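Subject: Re: [kernham-dyers] Washing soda, salt and the "never fades" recipe

Kári Kjærgaard wrote:

> Dear all,
>
> After the November meeting several people asked me to write down the method I talked about, so here goes. Soak the cotton overnight in a bucket of warm water with two big handfuls of ordinary table salt and a good glug of white vinegar. Wring out, do not rinse, dry on the line. After this you can wash it with anything you like and it will not fade. My aunt did it with all her tablecloths and I have done it with every new piece of coloured cotton I have bought since I moved here.
>
> It works on shop-bought things, on home-dyed things and on prints. I have also found that it brings back colour in older pieces if you do it twice. The page I got the vinegar amount from has 3,231 comments under it and nearly all of them say it worked.
>
> I know some of you will have opinions!
>
> Kári

Yes, I'm afraid I have opinions.

First, thank you for writing it out properly, because half of us had left the meeting with different versions of it. Gerardo Gatti had it down as bicarb and was about to do his curtains.

But I don't believe it, and I'd like to say why before it goes into the recipe folder with a tick next to it.

Salt does have a job in dyeing. If you're using the cold water reactive powders most of us use on cotton, the salt goes in the bath and helps push the dye towards the cloth. Then the washing soda goes in and that is what makes the dye grab hold. Once it has grabbed hold, it's held. Whatever hasn't grabbed is sitting loose in the cloth and will come out in the wash sooner or later, salt or no salt. Soaking a finished piece in salty water doesn't send it back to the start and give it another go. There's no soda in your bucket for one thing, and the loose dye left over has mostly been spoilt by the water already.

Vinegar is worse placed still. It's useful with acid dyes on wool and silk. On cotton it does next to nothing for colour that I've ever been able to see, and I wouldn't leave cotton to dry on the line with it still in. The thread doesn't thank you for it over the years.

As for bringing colour back in older pieces – back from where? If the dye has gone down the drain it's gone. What I think you may be seeing is that vinegar strips out the dull film that hard water and washing powder leave behind, so the cloth looks brighter. That's a perfectly good reason to use it in a rinse, and I do. It isn't the same claim, though, and I'd be happier if we wrote down the smaller one.

On the 3,231 comments. I read a fair few pages of them (it was raining). Most people had done the soak that same day and were pleased because the water stayed clear. Clear water on the day tells you the piece wasn't going to bleed that day. I found hardly anyone who'd come back after a summer of washing, and no one at all who had kept an untreated piece to hold it up against. People who buy something, treat it and find that it doesn't run will say the treatment worked. Most decent modern cotton doesn't run anyway.

I did try a version of this myself when we still had the use of the sinks at Scanlon. I cut one length of home-dyed cotton in two. Half had salt and vinegar overnight, half had nothing, and both went in with the household wash at 40 from then on. By the end of that winter I couldn't tell which was which, and I'd been careful enough to sew a red thread into the corner of the treated one so I could check. My sister couldn't tell either. That's one cloth and one dye, so I don't claim it settles the matter, but it is one more comparison than I found in the comments.

What does make a difference, as far as I can tell:

- Rinse cold after dyeing until you're bored, then wash hot. The hot wash is the part people skip. Loose reactive dye comes out far better in really hot water, and you may as well have it out before it meets your shirts.
- Leave it in the soda long enough in the first place. An hour in a cold shed isn't an hour in a warm kitchen.
- Dry it in the shade. I suspect more colour is lost on washing lines in Kernham than in all our machines.
- Turn things inside out. A lot of what we call fading on cotton is the surface going fuzzy from rubbing.

Prints are another matter again and I don't think they should be in the same recipe at all. A white design on a coloured ground might be ink laid on top, or it might be where the colour was kept off or taken out. Ink on top will crack or rub away in time, and no soak in the world will glue it down. If the colour was taken out, there's nothing there to fix. The fair question with a print is how it was made, and with shop cloth we usually can't find out. The woman at the Bronik stall told me hers were all "fully fixed", and when I asked with what, she said "at the factory".

Gerardo asked me about the fixer in the brown bottle that Dokis sell. I've not used it enough to say. There are proper after-treatments for some kinds of dye and they can help a good deal with washing, but I've read that some of them make a colour weaker in sunlight, and the label doesn't say what's in it. I'd want to see it done on scraps first. I'm not against it – I'd just like somebody to show me.

So, a suggestion. Kári, if you've an untreated piece of anything left over, cut it in half, do your soak on one bit only and mark it somewhere hidden. I'll do the same with mine. Wash them with everything else, hang one pair in a south window and keep another in a drawer, and bring them along when the evenings get light again. If yours is plainly brighter I'll say so on this list in capitals and copy the recipe out myself. Until then could we please put "not tested" beside it in the folder? The onion skin one could do with the same note, while I'm at it, and so could mine for walnut, as I've only done it twice and the second lot came out grey.

I'll bring the red thread.

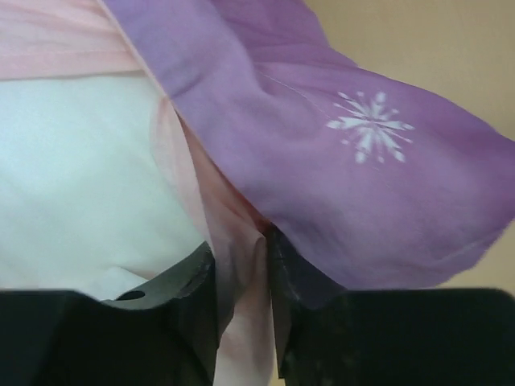

Printed purple cotton-type cloth with the white starburst (or snowflake, take your pick). The white looks a bit faded to me.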